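Castunton Community Recipe Project: where we are in November

Dear Zorica,

Here's my update for the Grurnent fund. Boris Delić read a first version and told me it was all kitchen gossip and no progress, so I've tried to put the progress first this time. Some gossip got back in, sorry!

The short version is that the recipe collection is nearly done, the testing is behind, and the money is fine. We have 40 recipes written down and signed off by the families who gave them to us. Of those, 29 have been cooked at least once by someone other than the person who handed them over, and 24 are laid out and ready for the printer to look at. I had hoped to have all of them tested by now. The stuffed peppers alone ate up two weekends (three households, three different ideas of what a pepper is for), and I let that run on longer than I should have.

The big find this fall was the Halilović notebook. You may remember from my last letter that the family thought they had something from a great-grandmother but couldn't say where it was. It was in a hatbox under a lot of sheet music. The first page is dated 1901, and the handwriting is lovely until about the middle, when somebody else takes over and the spelling goes to pieces. There are almost no measurements. Flour is "as much as it takes" and butter is "a good walnut," and one cake is supposed to bake for as long as it takes to walk to the mill and back. The mill is gone, so Boris and I walked to where it used to be, twice, once at his speed and once at mine. We're going with mine, and the cake came out better for it.

I'd like to ask for a small change here. The grant letter says all recipes should be given in cups and spoons, and I agree for most of the book. For the notebook recipes I would love to print the old wording next to the tested version. It would add a few pages. Monance Printing says they can take the extra pages without a new setup charge as long as we tell them before the final proof, so I need a yes or no from you before then.

On the money side, the ingredients line is a little under what we planned, mostly because people keep bringing their own eggs and won't be paid for them. Printing is where we expected. The scanner rental ran over when we kept it an extra week for the notebook, and I covered that from what was left in the travel line. The receipts are in the folder, in date order, except for the grocery ones, which are in whatever order I pulled them out of my coat. I'll fix that before you need them.

Interviews have been the best part of the job for me. I started out with a list of questions and gave it up pretty fast. If you ask people where a recipe comes from they say "my mother" and stop. If you ask what they would do if they ran out of onions, you get an hour. I have typed up most of the recordings, and the ones still waiting are the long ones, of course. I'm leaving short quotes in the margins of the book so it doesn't read like a stack of index cards.

Layout is moving along. We settled on one recipe to a page where it fits, with the name of the family at the top and the serving size right under it. Some people wanted the stories first and the ingredients after. I tried it that way and couldn't find the flour while my hands were covered in it, so ingredients go first. The index is sorted by dish and again by family name, which took me a whole afternoon of arguing with the alphabet.

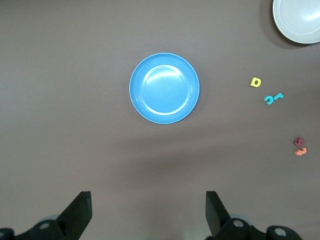 The soup chapter is the one I'm least happy with. We have too many bean soups and they are all good, and every one of them belongs to somebody who will look for it the minute the book comes out. Boris wants to fold them into one base recipe with notes for each family. I think that's sensible for the cook and awful for the families. For now they each keep their page and I'm cutting my own introduction to make room, which I suspect will improve the book anyway.

Next up is testing, testing and more testing. I've moved the breads to the front of the line so we can use the church hall oven while it's still ours in the mornings, and the jams will wait until the end, where all they need is a stove and some patience. After that comes a full read-through by someone who hasn't seen any of it. If you know a person who cooks a little and isn't shy about marking up a page, please send them my way!

Could you let me know about the notebook pages, and whether you want the next report in this form or on the sheet? I filled out the sheet last time and it kept rejecting my commas. Zorica, thank you again for the extra month. Your sample of the plum cake is in the hall freezer with your name on the lid, so come by whenever you like.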